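Ater Activity Room Handbook
Search this handbook Enter keyword Go
Print this page | E-mail this page

Section 4: Setting up and clearing the ball sorting table

4.1 Purpose of this section

This section sets out how the ball and tray activity is to be prepared, used and put away. It applies to all rooms in which an Ater table set is kept. Staff should read it in full before using the set for the first time.

The set is recorded in the stock list under item number 1782. It consists of a shallow plastic tray, a supply of light white balls and a gridded table covering. Replacement balls are supplied by Pacheco in boxes of 25.

4.2 Preparing the wall and surface

1. Place the table with its long side against a plain wall. A wall with shelves, sockets or notices is not suitable.
2. Wipe the wall to the height of a seated user's shoulder. Use a damp cloth and no cleaning powder.
3. Lay the covering with the grid facing upwards and smooth it from the centre outwards.
4. Check that the back edge of the covering meets the wall along its whole length. Balls will find any gap left here.
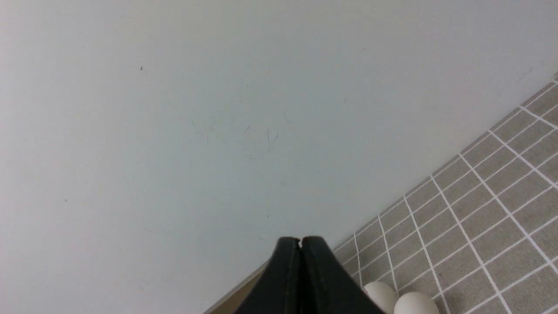
Figure 4a. Gridded surface meeting the wall. Light scuffs and small specks on the wall are acceptable.

Note: Marks that remain after wiping should be entered in the room log. Repainting is not required for marks of this kind and should not be requested through the Brokent repairs desk.

4.3 Filling the tray

5. Inspect the tray for cracks, paying particular attention to the rounded corners and the rim. A cracked tray must be withdrawn.
6. Set the tray down flat. It should not rock when the rim is pressed.
7. Place the balls in the tray by hand. Do not tip them in from the box – they bounce a good deal further than might be expected. 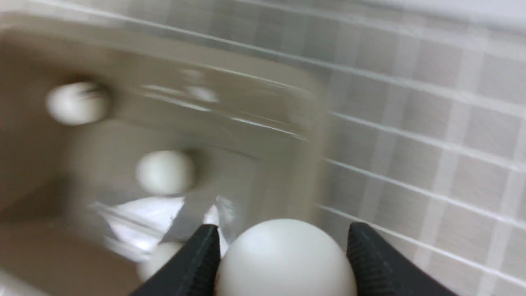
Packaging is the most frequent cause of complaint about this activity. The balls are light and will rest against anything left on the floor of the tray, which spoils the exercise for the user. Clear plastic is easily overlooked against a tan tray, even when it is crumpled and catching the light among the white balls, and the person filling the tray should feel for it as well as look. Film and bags are to be taken out and placed in the recycling point before the user is seated.

Caution: Plastic film and bags present a risk of suffocation. They must not be left within reach of young children at any time.

4.4 Carrying out the activity

8. Agree with the user where the balls are to be placed on the grid.
9. Ask the user to move one ball at a time from the tray to the covering.
10. Allow each ball to come to rest before the next is moved.
11. When the agreed pattern is complete, return the balls to the tray in the same manner.
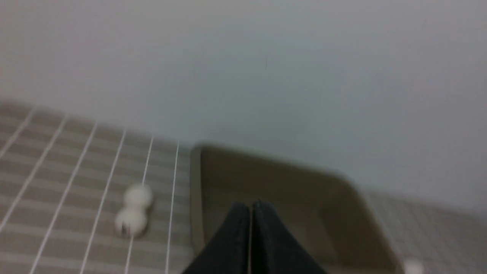
Prepared by the Equipment Officer, Ater Activity Rooms
May 2020

Balls placed beside the tray may be set singly or touching. Where two are placed together they should be left to settle, and the table should not be leaned upon. A ball bearing a small mark may be used in the ordinary way. Dented or split balls are to be discarded.

If the user finds the full width of the table tiring, move the tray closer to the middle and work with fewer balls.

4.5 Clearing away

12. Return all balls to the tray before anything else is moved.

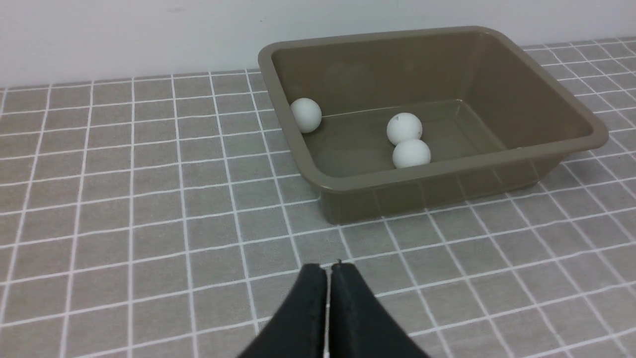 13. Count the balls against the number entered in the room log at the start of the session, and look beneath the table for any that are missing.
14. Transfer the balls to their box and wipe the tray, including the underside of the rim.
15. Roll the covering – do not fold it, as creases will cause the balls to drift.

Coverings are inspected each November. Requests for replacements should be made on Form 157.

Print this page | E-mail this page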